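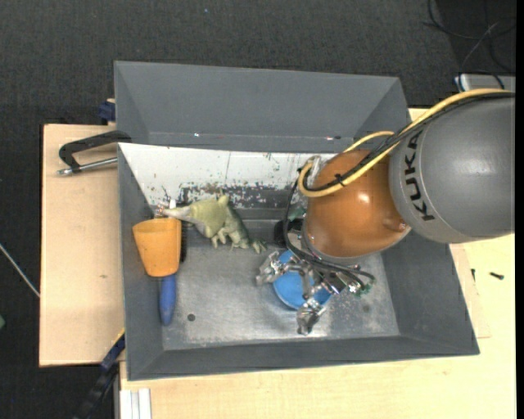 Ryszard Wilczyńska wrote that his grasp planner does the same thing near walls, and he'd look at the collision margin before touching the network at all. What's yours set to?

hduong
Posted December 2020
margin is 30 mm on the bin, same on all four walls. Planner is the Dilton fork, not stock. To be clear the picks in the open floor are fine. It's anything that touches a wall or sits on another object. Bowl, ok. Cup on its side with the brush handle under it, planner says no valid grasp and goes home. Every time.

Ryszard Wilczyńska
30 is huge. No finger fits between a cup and the wall with that. You're throwing out every good grasp before scoring even runs. Drop it.

hduong
dropped it once in June and drove a fingertip into the bin wall. not keen

dvachon
Wall or the mesh of the wall? Sloped sides. If somebody modeled the bin as a straight box then your margin is covering for a bad model and you'll never get a number that works. Check the mesh against a cloud of the empty bin first.

hduong
ok that's embarassing. It's a box. Straight sides. Deta exported it ages ago and I never opened the file

Struan S.
There you go. Fix mesh, margin to 5, done.

dvachon
Not done. Shiny metal floor, depth is going to be garbage wherever there's a reflection. You get phantom points floating over the floor and the planner treats them as stuff to avoid. Seen it a lot.

Struan S.
Depth's fine if you average a few frames. We run bare metal bins all day.

dvachon
Averaging doesn't help if the camera and the light don't move. Same bad pixels every frame, now you're just more sure of them.

Struan S.
Works for us ¯\_(ツ)_/¯

Eilidh Gillies
Can you post the reject counts? Not the final message, the per stage ones. Set verbose to 2 in the planner config and it prints them.

hduong
one plan call, target = cup:

candidates sampled: 1,084
rejected, bin collision: 761
rejected, object collision: 309
rejected, IK: 14
left: 0

Eilidh Gillies
So bin collision is the big one, Diane's right about the mesh. But 309 on object collision is a lot too. What are you colliding against, segments or raw cloud?

hduong
raw cloud minus the target mask

Eilidh Gillies
And the mask on the cup, does it take in the brush?

hduong
checking
no. Cup only. Handle is its own segment, bristles get dropped completely, too dark I guess. So they're in the cloud as obstacle

Ryszard Wilczyńska
Let the fingers touch neighbors then. Soft cost instead of hard reject. If the hand nudges a toy dinosaur who cares.

Struan S.
Disagree, strongly. Soft contact with an arm that size and no force limit is how you buy new fingers. Hard reject, and if nothing's left, do a push first and replan.

Ryszard Wilczyńska
Pushing IS contact. You're just calling it something else

Struan S.
It's contact I planned, at a speed I picked.

Eilidh Gillies
Both fine, depends on whether he has force feedback on the wrist. Hạnh do you?

hduong
she :) and yes, through the Vimetti driver, but it comes in at 70 Hz so not great for stopping fast

Eilidh Gillies
sorry! 70 is ok if you go slow on the last bit of the approach. I'd do soft cost for objects, hard for bin, and a force stop. In that order of work: mesh, mask, then cost.

hduong
Mesh redone with the real slope, margin now 8. Bin rejects on the same saved cloud went from 761 to 212. Eleven grasps left, all from the open side of the cup. Havent run them on the arm yet, only replayed the plan

dvachon
Replay with the point cloud turned on and look for stuff hovering over the floor. Please.

hduong
...yeah there's a blob. right under where the approach comes down

Struan S.
fine, diane

dvachon
Try a second view with the arm out of the way, keep only points both views agree on. Wasilewska has a small script for it in the tools repo, needs the hand-eye calibration to be decent.

hduong
calibration is from before we swapped the gripper so redoing that first. will post the numbers after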